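My Monday fault was a cable that snagged at the wrist and stopped the left arm dead, error 2231 on the screen. I hit the stop button before touching anything - please do the same.

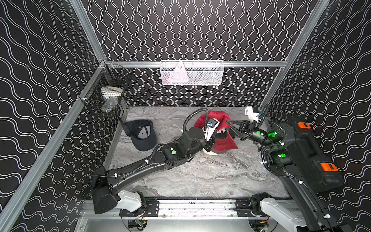 Photo: Ewan Lindsay

Power off, then ease the cable free by hand. Never tug it while the joints are live! I got a pinched thumb that way in May.

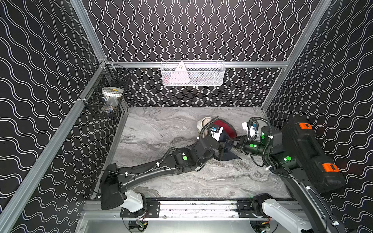 Slack is the thing to check next. Too much and it catches, too little and it pulls out of the plug. I like small white clips along the arm, like the ones on the left one - they're cheap and easy to move.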